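How I Plan a Soccer Away Trip Without Going Broke

I've followed my club on the road for years, and people in our group chat keep asking how I do it on a normal paycheck. So I finally typed it all up! It's mostly patience and a bit of stubbornness.

Start with the ticket, always. I know it's tempting to grab a cheap flight the minute the draw comes out (I've done it, and I ended up watching the game in a bar two blocks from the stadium), but kickoff times move around for TV. Wait until the club confirms the time and your away allocation is in your account. For our May trip the club got just 673 seats, so I had my login saved and my card next to me before the sale opened.

Next, work out your loyalty points. Most clubs sell to the fans with the most away games first, then drop down a level every day or so. Write down when your level opens and set two alarms. My buddy Kevin Benavides set one, slept through it and missed out.
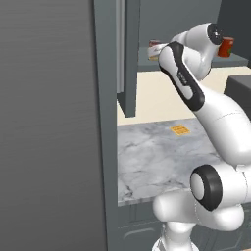
Once you've got the ticket, look at buses before planes. Our supporters' group, Grata, fills a coach for most trips, and Efraín Sotelo keeps the seat list, so I message him the same night. If the ride is more than 3,000 kilometers there and back, okay, fly – but check airports one town over too.

For a place to sleep, I search along the train or tram line that stops at the stadium, 2 or 3 stops out. Prices drop fast once you leave downtown, and you skip the taxi line after the game. Book something you can cancel, in case the game gets moved.

Last, pack light! A lot of stadiums won't let you in with a backpack, so check the bag rules on the home club's site and bring your ID, a charger and a rain jacket. Leave the umbrella at the hotel – they'll take it off you at the gate.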